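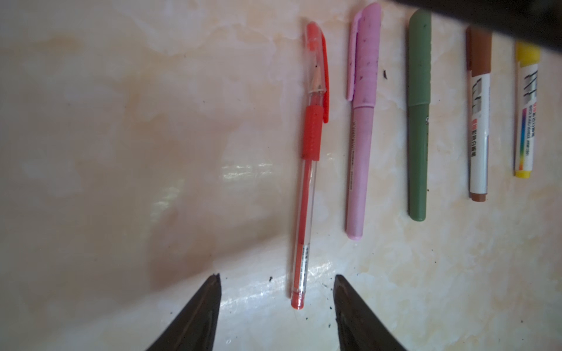
Sterker is looking for people to operate robot arms badly, then less badly, while we take notes. The job is a comparison of two grippers, the Virurano and the Stiseck, on small household and desk objects that were never designed with either in mind. Pens make up a good part of it. A typical layout has five of them side by side on a marbled worktop, from a long see-through gel pen with a red cap down to a stubby yellow-capped whiteboard marker, and the tapered black fingers have to close on the one you were asked for and leave its neighbours alone. You would be surprised how personal this becomes by mid-afternoon.

What you would be doing

You sit at a desk with a hand controller and a screen. The screen shows the view from a small camera at the wrist, so you see more or less what the gripper sees, glare on the worktop included. We read out a task, you try it, and the software logs how long it took and how many times the fingers closed on nothing. After 47 tasks you swap grippers and do the lot again. The full study needs 2256 attempts. We have 1023. The remainder is where you come in.

At the end of each block you fill in a short form about how the controller felt. "Fine" is a permitted answer but we will ask you a follow-up question.

Who we want

Adults with reasonable eyesight (glasses are no trouble) and the use of both hands. Left-handers are very welcome, as we have mostly tested on right-handers so far and the results are starting to look smug. You don't need any experience with robots. If you have a great deal of it, please say so when you apply, as experts go in a separate group and tend to argue with the controller.

You should be able to sit through a morning of picking things up and putting them down again. People who fish, knit or repair watches have done well. People who play a lot of fast video games have also done well, after a slightly alarming first ten minutes.

Where and when

The Tehrani building, ground floor, second door past the bicycle racks. Sessions run through April, starting at 9.30 or 13.30, and each lasts three hours with a proper break. Tea is provided. The biscuits are better in the morning.

Pay

We pay by the hour at the standard participant rate, plus local bus or train fares on production of a ticket. Pay does not depend on your score. Dropping a pen costs you nothing - we have dropped plenty ourselves.

How to apply

Use the form on the Sterker participants page and choose "gripper comparison". Tell us which hand you write with, which start time suits you, and whether you have used a robot arm before. We reply to everyone, though not always the same day. Please don't wear long dangling sleeves.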